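Oluwatosin Anozie
December 2020

Okay, a long one tonight, so get a cup of something. I want to talk about writing letters again, on paper, with a stamp, which I have been doing since June and which has gotten a little out of hand.

It started with my old neighbor Renu Nigam, who moved away and doesn't care for the phone. I sent her one page. She sent back eleven! Both sides, and a recipe for lime pickle folded into the middle.

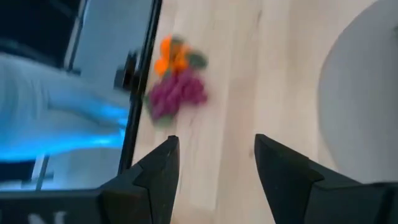

So I wrote back, and then I thought of my aunt, and my college roommate, and the man who taught me to drive (he remembered the mailbox, sadly). By fall I had gone through a pad of 400 sheets, and I'm a person who crosses things out.

What do you even say when every day is the same? I worried about that. But people want the small stuff – what you had for lunch, what the squirrels are up to, which stair has started creaking.

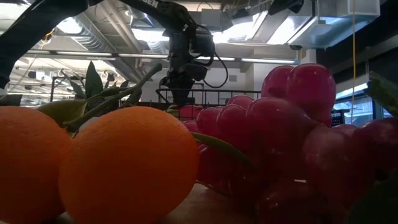 Oranges and red grapes, leaves and all.

My one piece of advice is to leave the letter out and add to it over a few days. Mine wander all over the place, and the date at the top is usually wrong by the time I find an envelope.

Also, get a pen you like. Mine skips on cheap paper but I forgive it. Renu swears by pencil, and I can read maybe two thirds of what she sends, so I guess at the rest and answer that.
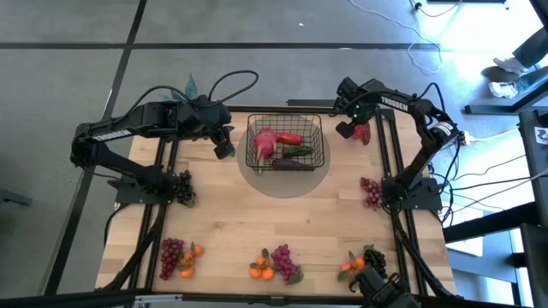
Butcher-block table, two black arms, gray carpet.

A few of you asked about holiday cards. I say write three real letters and let the rest go! Your cousins will live. Mail them early, too, the line at my post office was out the door this morning. 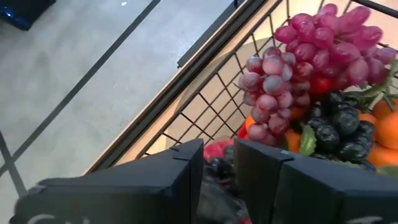 Anyway, if you'd like a letter, message me your address and be patient with me. I still owe my aunt a reply from before Thanksgiving, and she has started mentioning it to my mother.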